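Wemum is a small supplier of desk and bedside lamps for homes, schools and libraries. The company was set up by two former shop fitters and now works from a single building on the Plavesier estate, where the office, the workroom and the stockroom share one floor. Orders are accepted from private customers and from institutions.

## What we supply

Our range is kept deliberately short. It consists of table lamps for reading and for low evening light, together with a limited number of replacement parts. Each model remains in the catalogue for several years, so that a school which has bought lamps for one reading room may buy the same lamps for the next.

The Flasier list covers plain lamps for study desks. The Boersma list covers lamps for children's rooms and nurseries, many of them in the form of an animal. White is the standard colour in both lists – other colours are offered to institutions on request, with a minimum order of 200 pieces.

## The workroom

Every model is set up on a table in the workroom before it is admitted to the catalogue. Staff consider how the lamp stands, how easily the base can be reached by a seated person, and where the cable runs when the lamp is placed towards the back of a desk. Notes from these sessions are kept with the product file and are consulted whenever a customer writes to us with a query.

The table itself has a white top with a light wooden strip along the far side. Small white objects are difficult to judge against it, and a grey cloth is available for that purpose.

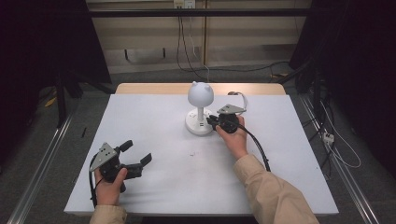
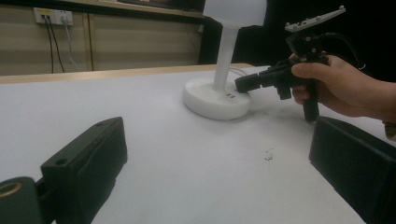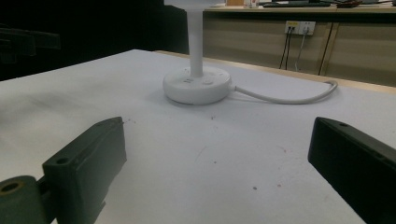
A model which has passed through the workroom is then lent to two households for a period of 14 days. The households are asked to use the lamp as they would any other and to complete a short form at the end. Questions on the form concern the position of the lamp in the room, the ease of cleaning, and whether the cable was long enough. Comments on appearance are welcome but do not decide the matter.

Models that are declined are returned to the maker with a written statement of our findings. A maker may submit a revised version once in the same year.

## Stock and delivery

The stockroom holds almost 2000 lamps in the weeks before winter. Orders from private customers are packed on working days and sent by post. Deliveries to schools and libraries are arranged by telephone, and our driver will carry the goods to the room in which they are to be used, provided that there is a lift or that the room is on the ground floor.

Packaging is cardboard and paper throughout. Customers who live nearby may return clean boxes to the front desk for further use.

## Repairs and advice

Wemum accepts its own lamps for repair. Please write to the office before sending anything, stating the model and the nature of the fault. Lamps bought elsewhere cannot be accepted.

Institutions that wish to see the range before ordering may arrange a visit to the workroom. Visits take place in the morning and last approximately one hour. Parking is available behind the building; the entrance for visitors is at the side, next to the loading door.

Page last revised: 2022-12-02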